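Chess corner, and why the blog has been quiet

Right, quick one. Back from Hernthorpe, bag still not unpacked, washing machine going. Haven't posted since June, which is bad even for me.

So, chess. I've gone back to it after a gap of almost 44 months (worked it out on the train, don't ask). Used to play on my phone in bed and that isn't the same thing at all. You want bits to pick up. You want to knock your own king over in a huff.

First thing I had to get used to was the colours. Grew up with a cream and brown set, bishop missing, cork from a wine bottle standing in for it. Red against blue took me a good 6 games to stop squinting at. I kept thinking of it as a football match. The blue lot are a really strong blue too, lovely against the shiny white squares, less easy on the black ones when it's getting dark and you can't be bothered to get up for the lamp.

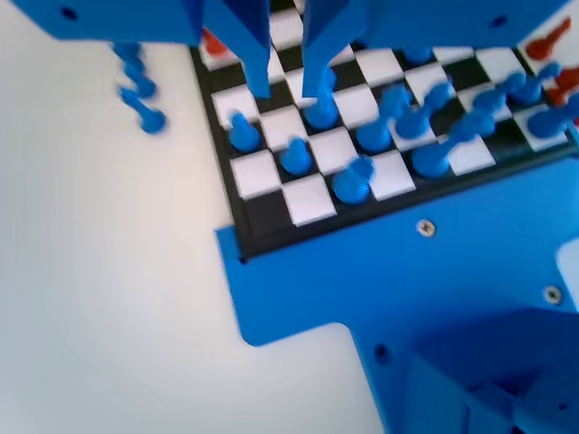 Blue everywhere. I do like the shape of these, round heads and wide feet.

Things I've relearned the hard way:

Don't shove all your pawns in the first ten minutes. I always do it. Looks brave, then there's holes everywhere.

Knights get forgotten. Mine sit about at the side doing nothing till somebody's rook is in my kitchen, so to speak.

Castle early. I never castle early.

Write the moves down! I've got a little Grusico notebook for it, squared paper, fits in a coat pocket, and have filled 4 pages so far, half of it unreadable. Must get a better pen.

I've also been working through an old puzzle book, picked up in Tomham from the shop next to Sorrentino (the cafe, do go, the almond thing). It says 1,739 puzzles on the cover. I am on the second chapter and stuck on one where it's mate in two and I swear blind it isnt. Looked at the answer in the back and still don't see it. Might be a misprint. Probaby isn't.

What I love most is the middle bit, before many pieces have come off, when both sides have crept out and the pawns are nearly nose to nose. Everything's still possible and I haven't yet done the stupid thing with my queen.
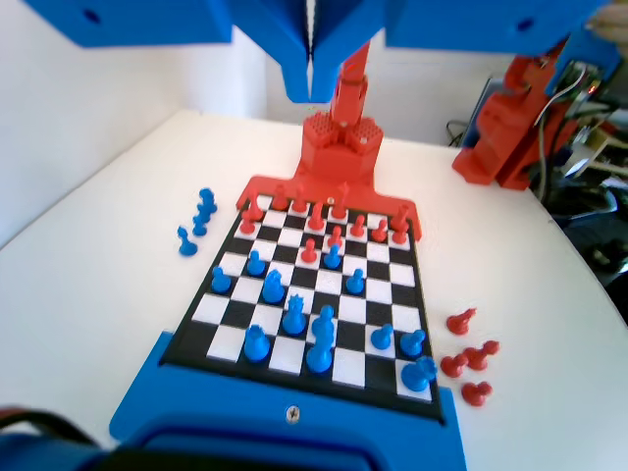

Red at the far end, blue at the near one, pawns getting close in the middle.

I'd play blue from there, I think. Would want that knight in the near corner doing something useful first though.

Anyway. Must hang the washing out. Puzzle book tonight if I can stay awake, and if anyone knows a decent opening for people who panic, comments are open.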